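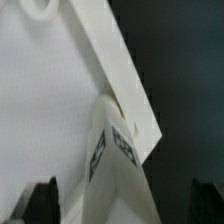
Handout 6: Co-op Puzzle Platformers and the Problem of the Other Player

Read this before the seminar. If you read it during the seminar, hold it low.

1. Where we left off

Last time we dealt with the single-player puzzle room: one avatar, one exit, one designer quietly hoping you will notice the lever. This week we add a second person, and most of what we agreed on stops working.

Our main text is Drulent, the side-scrolling fantasy game you were asked to play to the end of the Salt Mine chapter. It has three playable characters: a mason who places blocks, a bell ringer who stuns things, and a ferret. In solo play you swap between them with a shoulder button. In co-op each player takes one, and somebody gets the ferret.

2. Terms

Gate: any obstacle that needs a particular ability. The chapel door in Drulent is a gate for the bell ringer.

Soft gate: an obstacle that wants a particular ability but can be bullied. Most of the Salt Mine is soft gates. You were meant to ring the bats off the ledge. Many of you stacked blocks until the bats became irrelevant, and I have read your play logs, so please don't pretend otherwise.

Idle time: the stretch during which a player has nothing useful to do. Jumping on the spot is idle time. So is jumping on your partner's head, although it feels more productive.

Carry: one player does the work and the other is brought along like luggage.

3. Solo puzzles played by two people

A solo puzzle in a character-swapping game is a sequence. Mason, then ringer, then ferret, then door. The player holds the whole plan in one head, and the pleasure comes from getting the order right.

Give the same room to two people and the sequence turns into a queue. While the mason builds, the ringer waits. The Lower Pump room is the clearest case. It has 40 seconds of block work before the bell matters at all, and the ringer spends those seconds finding out whether blocks can be knocked over. They can.

Designers have three usual answers to this:

a) Split the room. Each player gets a separate track and they meet at the end. Easy to build, easy to test, and a bit like eating dinner with someone in a different restaurant.

b) Make the task simultaneous. Both players must act at once, often by standing on plates. Ameo, which you will see in the seminar, is made almost entirely of plates. It teaches cooperation in the sense that a revolving door does.

c) Add requirements only in co-op. The room changes when a second controller joins. The Drulent patch did this with the Lower Pump, adding a valve that only the ferret can reach. It is the best fix of the lot and the most expensive, as every altered room has to be tested twice.

4. Physics, or the third player

Drulent's blocks have weight and friction, and so does nearly everything else in it, including the soup. Physics gives you solutions the designer did not draw. It also gives you the same solution over and over, once players learn that a plank leaning on a wall is a ramp. After that, every room is a room about finding a plank.

Compare Negussie, the river game from week two. Its objects move only along fixed paths, and its puzzles tend to have one answer each. Players in our test group found it tidier and complained about it less. They also talked to each other less, which for a co-op game ought to worry somebody.

Keep hold of this trade-off, as it comes back in the assignment. Loose systems give players something to argue over. Tight systems give them something to finish. A level with a loose middle and a tight ending often plays well – the argument happens early and the door closes it.

5. Failure and who gets blamed

When a solo player falls in the spikes, the game is at fault. When one of two players falls in the spikes, the other one is.

Look at how each game handles revival:

Drulent: the dead player returns at the next checkpoint, provided the survivor reaches it. The survivor is under pressure and the dead player gives advice.

Ameo: both players restart together. Fair, and widely resented.

Negussie: no death. You get wet.

Fivik: the dead player becomes a lantern the survivor can carry. Lovely idea. In practice the lantern gets thrown, on purpose, a lot.

6. Assignment

Pick one room from Drulent and redesign it for two players. Hand in a sketch map and a written rationale of 839 words. The odd number is there to see who checks. Your room must:

– have no stretch of idle time longer than ten seconds for either player
– be solvable by at least two different methods
– contain no pressure plates
– give the ferret something to do other than a tunnel

Label the sketch in ink. Pencil does not survive the scanner in room 220, and neither did last term's colored chalk.

Bring a controller if you have one. The department's pair drift to the left, so anyone using them should plan to enter rooms from the right.

Next session: tutorials that nobody reads. Play the first hour of Fivik with the hints off, then again with them on, and note where you got stuck both times.

Recent handouts
Handout 5: One Room, One Lever
Handout 4: Checkpoints and Mercy
Handout 3: What a Ledge Promises
Handout 2: Rivers, Rails and Negussie
Handout 1: Course Rules and Controller Etiquette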